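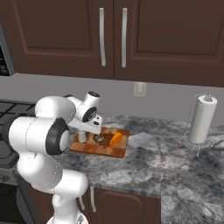 How long should a robot demonstration be when you have visitors for an open day?

Plan fifteen minutes for each group: five for talking, five for the robot, and five for questions. If the robot part is longer, people at the back start to look at their phones.

I have prepared the kitchen demonstration at Zuson for two open days now, and Sieglinde Kohlhase asked me to write down how I do it, so that the next person does not have to begin from zero. We show the simulated kitchen on the big screen. The task is always the same: the arm must pick one thing from the cutting board and leave the cheese where it is.

The week before

Choose one scene and stay with it. We have 665 saved starting positions in the Turkwood folder, and it is tempting to show many of them. Please don't. Visitors need time to understand one kitchen before they can enjoy what the arm does in it.

Run the chosen scene from beginning to end on the same computer you will use on the day. My laptop and the Uloris computer do not draw the shadows at the same speed, and last December I learned this in front of a school class.

One hour before

Start the simulator and load the scene. Check that the gripper points down over the left half of the board. Set the view so that the board is a little left of the middle and the wrist of the arm is fully visible. Close the mail program. Put the sound off.

Save this state under a short name. You will come back to it after every group.

With the group

First say what the arm should do, then ask the visitors which object they think is more difficult, the small round one or the cheese. Children almost always say the cheese. Wait for some answers before you press start.

Let the first run go without talking. In the second run, stop when the finger is close to the board and explain how the program decides where to go down. Toon Smits likes to turn the view here, but turn it slowly, some people feel sick.

If a run fails, tell the group what went wrong and load the saved state again. Do this at most 2 times, then show the Daza recording.

After the last group

Write the number of failed runs in the notebook beside the screen, and copy the log files before you shut down.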